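Notebook, April. Open day at Okis, written up the same evening

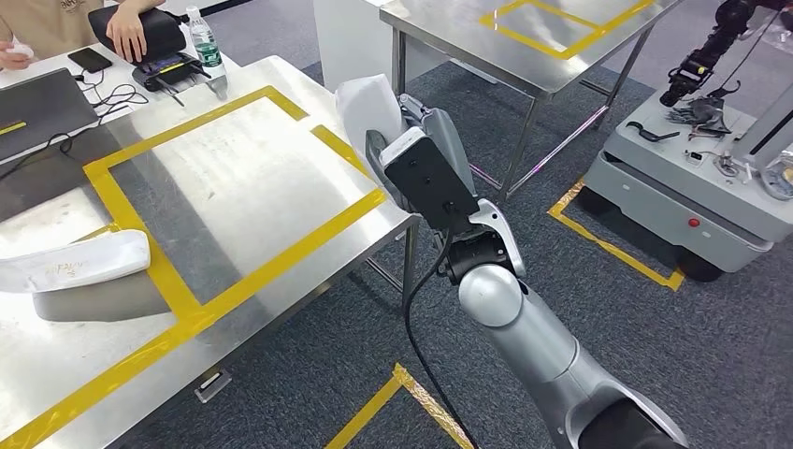 Went over with Ľubica Bartoš on the early train. Ruaridh Gourlay was supposed to meet us at reception and instead met us in the parking lot, where he was looking for the sign that told people where reception was. Badge printer was down. I spent the day as a handwritten "VISITOR (2)", and Ľubica got to be (1), which she mentioned at lunch.

Purpose, for anyone reading this later: we've been arguing since January about whether to do soft goods at all. Rigid parts we can do. Cloth, pouches, bags, anything that slumps, we've been avoiding the way you avoid a cousin who sells insurance. Okis say they have it working, and the open day was our chance to stand next to it.

What they had out: steel tables with the work zone laid out in yellow tape, and a silver arm working at the near one with a two-sided pinch grip and a black sensor block on the front of the gripper. The things being handled were white, soft and uncooperative. One of the ones on the table had gold lettering on it, very faint. Ľubica thinks leftover conference gifts. I didn't ask.

Talk first, demo second. The talk was 40 minutes and I have one useful line from it: they gave up on modeling the fold and just look for something that sticks up. That's all it does. Finds a bump, pinches the bump, lifts. Ľubica wrote this down twice. We have spent most of a winter on modeling the fold.

Numbers as given by Ruaridh, who was reading them off his phone:
- 330 picks logged last month on the pouch task
- 7 different items in the set, all white, all fabric or near enough
- drops not counted if the item landed inside the tape (!!)

Asked about that last one. He said it was under discussion. I asked with whom and he offered me a coffee.

Watched a good run of picks. The approach is slower than ours by a lot, and then the close is quick, which looks wrong and seems to be the whole trick. It caught a pouch by a corner and held it. It also caught a different one by what I'd call a rumor of a corner and held that too. Then somebody's kid asked if it could do a sock and the operator said the sock was next quarter.

Cabling. I'm going to be boring about cabling. Their sensor lead hangs in a loop from under the block, past the joint, and off down the arm, no sleeve, no clips that I could see. Ours is strapped down every few inches and we still broke two. Ľubica's view is that the loop gives it somewhere to go when the wrist turns. My view is that it will catch on a table lip one afternoon and they'll all be very sad. Try a loop on the bench arm before we settle this by shouting.

Steel tabletops: bad idea for us. Glare everywhere under those ceiling lights, and our segmentation would see four pouches for every pouch. Asked how they cope. Ruaridh said they trained on it, so now it only works on shiny tables. He seemed quite proud.

The second robot, the mobile base with the black arm and the fingered hand, belongs to the Fonico project and had its own taped rectangle on the carpet. I was told firmly to stay outside the tape. Talked to the Kolář people about the hand for a while and came away with a brochure and no price. When they don't tell you the price, you have been told the price.

Lunch was sandwiches. The afternoon session on Evach (their scheduling software) I skipped in favor of standing by the demo again, and I regret nothing.

To do:
- Bump-finding on our own depth data. Ľubica says two days. Put down a week.
- Decide what counts as a drop BEFORE we run anything. Inside the tape is a drop. Writing it here so I can point at it.
- Matte sheet for the bench, dark, ask purchasing for the cheap one.
- Yellow tape. We've been using masking tape and it looks like a yard sale.
- Email Ruaridh for the pick log. He said yes in front of a witness.
- Return badge. It's still on my coat.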